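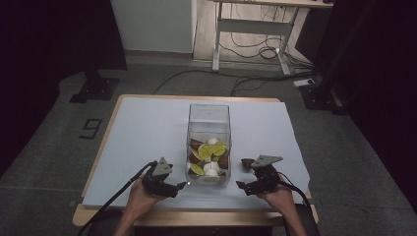 Bac transparent sur la table, papier bleu pâle dessous. Un quartier brun-rouge hors du bac, à droite.

2023-05-13, cahier atelier, tri des aliments de présentation

Repris le lot Hutsuliak là où Radymyr Melnychuk l'avait laissé. Le grand bac acrylique sert pour les pièces mélangées : quartiers brun-rouge, rondelles de citron vert, pièces blanches arrondies. Il n'est rempli que dans le bas, on garde ça. Au-delà de la moitié, les rondelles se coincent à plat contre la paroi et il faut tout vider pour les ravoir.

Papier : la grande feuille couvre presque toute la table, il reste une bande de bois devant et à gauche. Ça suffit. Ne pas scotcher les bords, le ruban a laissé de la colle la dernière fois.

Les quartiers restent sous la référence 743 dans la liste. Les blancs n'ont toujours pas de nom fixe : Radymyr écrit « œufs », la fiche Rilach dit « champignons ». J'ai mis « blancs ronds » partout en attendant.

Petit point sombre sur le bac, vers le haut côté avant. Pas encore regardé si c'est une rayure ou une saleté. Essayer à l'eau savonneuse, pas d'alcool sur l'acrylique.

À faire :
- demander à Trirkberg 2 bacs de même hauteur, ouverts dessus
- recouper du papier, rouleau de 30 m dans l'armoire du fond
- étiquette neuve pour la caisse Ameck, l'ancienne est illisible
- inventaire complet repoussé à juillet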